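FOR IMMEDIATE RELEASE – February

Wevelcombe clothing swap back for a 5th year, drop-off open now

WEVELCOMBE – Jokness, the secondhand clothing shop on Tennant Street, is taking in clothes for its winter swap. Free to enter. Bring up to 14 items, take home the same number. Kids' sizes very welcome, we never have enough.

Last year 142 people came through the door and 600 pieces changed hands. Coats went first. T-shirts are always the biggest pile and the slowest to sort.

"Don't iron it, don't fold it if you haven't got time, just get it to us," said Kuo-hua Ng, swap organizer. "A small mark on a shirt is fine. Holes, no. We'd rather have it for the rag bin then, so tell us at the desk."

Drop-off is at the shop, 9 a.m. to 4 p.m., side door. No shoes, no bedding please. Anything left over at the end goes to the Bruludberg clothing bank – they have asked for warm things especialy. 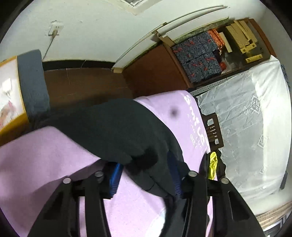 A pink printed T-shirt with a dark garment on top.

Swap opens 10 a.m., last entry 3 p.m. Bring your own bag. Fitting area at the back, two mirrors, expect a line. Street parking only.

Press contact: Kuo-hua Ng, Jokness, Wevelcombe. Interviews by arangement, mornings best.

ENDS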